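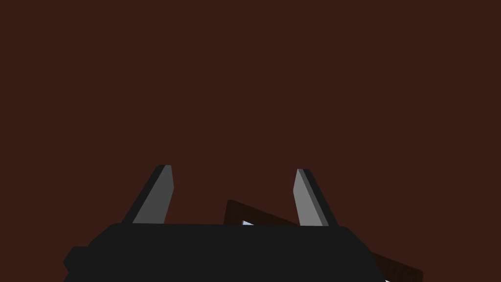
Renders: Karlijn Van Loon, Kurnby simulation room

6 min read

I spent most of August writing house rules for our simulated robot runs. We had rules before, but they lived in three different places and two of them disagreed. Floor Dijkstra asked me to put the list somewhere she could link to, so I cleaned it up and I'm posting it here with some notes on how we got to each one.

Some background first. At Kurnby we test control software for two-armed robots in a rendered room before it goes anywhere near the hardware in Jenstead. The room has a table, a few things on the table, and views from the robot's body and from the grippers. A run is one attempt at one task. We keep the runs, people look at them later, and sooner or later somebody makes a decision based on them. The rules are there for that last part.

I should say that none of this is an official standard. There are proper safety standards for industrial robots, and if you work with real arms you have to read those and follow them. Ours is a list of habits for a small team.

Rule 1. Check the gripper view before the run starts

Open every gripper view and look at it. Both fingers should be visible all the way to the tips. If you are supposed to be starting with an open gripper, look and see that it's open. Don't take the number in the log as proof, the log only tells you what was commanded.

We added this after a bad batch in the spring. The left gripper had been loaded with the wrong finger model, slightly too long, and we collected 700 runs before Floor noticed the tips were passing through the tabletop on every grasp. All of those runs had to go. A look at the first one would have caught it.

It also helps to know what a normal view looks like from each side. A gripper view often has very little in it besides the fingers and a stretch of plain surface. New people see that and think the render has failed. Most of the time it hasn't, the gripper is just pointed at something dull. Move the wrist a little and check that the view changes. If it does, carry on.

Rule 2. Keep the clutter

For a long time we tested on bare tables, and the results looked great. Then we put the same software in a furnished room and it fell apart. It went for the wrong object, or it stopped with the arm half extended and stayed there.

So now the room stays furnished for every test that counts. Pots, vases, pictures on the wall, all of it. You may move things between runs, and you should, but you may not take something out because the robot keeps having trouble with it. If an object is a problem, write that down and leave it where it is. 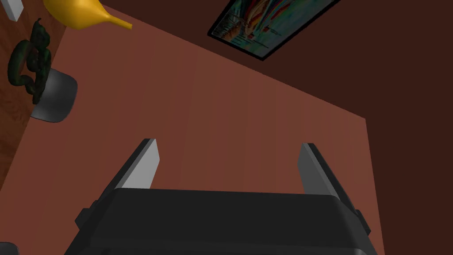

The one exception is debugging. If you're chasing a fault in the wrist controller you can strip the room down to whatever you like, as long as the runs are saved under the debug folder and never get mixed in with the test runs. Put the word debug in the run name too. Folders get copied and renamed, and the name is what survives.

I had an argument with the Takács people about this. They supply our arm models and they like a clean room for acceptance tests, which I understand. You want to know that the joint limits are right without a flowerpot in the way. We settled on doing both and reporting the two sets separately, and that has worked fine so far.

Rule 3. Write the pass condition first

Before the run, write down in one sentence what counts as a pass. "The bowl is lifted clear of the table and set down again upright" is good enough. "Handles the bowl well" is not, and I have found that one in our own notes, in my handwriting.

Once the sentence is written it stays as it is for the whole batch. If you find out halfway through that it was a poor sentence, finish the batch, then write a better one and run again. It costs an afternoon. Changing it midway costs you the whole batch, and you can't always tell from the files which runs were scored which way.

A still picture is not a pass, by the way. Fingers next to an object can mean the robot is about to pick it up, or has just put it down, or has missed it completely. Score from the full run.

Rule 4. Keep the failures

Every run gets saved, including the embarrassing ones. Our set at the moment is almost 2,000 runs and a good part of it is failures. Those are the ones I open most often. Delete a run only if the simulator itself was broken, as with the finger model, and then leave a note with the reason and your name.

Rule 5. Look at the whole room

The gripper views are close in and you lose track of where the arms are. Before a batch, pull up the wide view from the body and check both arms, the table and whatever furniture is near them. Chairs are the usual trouble. An elbow can swing through a chair back without anything showing up in the gripper view, and with collisions switched off the run will happily score as a pass.

Don't be put off if the wide view is tilted. Ours is, depending on the pose, and people keep rotating their copies to make the floor level. Please leave the saved views alone — the software sees them tilted, so the reviewer should too.
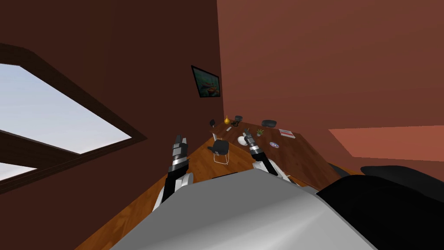

Rule 6. A second person signs off

Whoever ran the batch doesn't get the final say on it. A second person opens 14 runs picked by the script, scores them against the pass sentence, and compares. If the two of them disagree on even one, they sit down together and go through the rest.

This is the rule that gets the most complaints, mine included. It's slow, and late in the day it's very tempting to wave things through. Floor found a mislabeled batch of mine the first week we had it, though, so I've stopped complaining out loud.

What's missing

There's nothing here yet on lighting changes, and nothing on what to do when the simulator gets a version update in the middle of a project. We're handling the second one badly. The Flonedville office freezes its version for the length of a project and I'd like to copy that, but I want to see how they deal with bug fixes before I write it down as a rule.

If your team has a list like this, send it over. I'd like to read it.

Karlijn

14 shares | 3 comments

Contact | © Karlijn Van Loon | Back to top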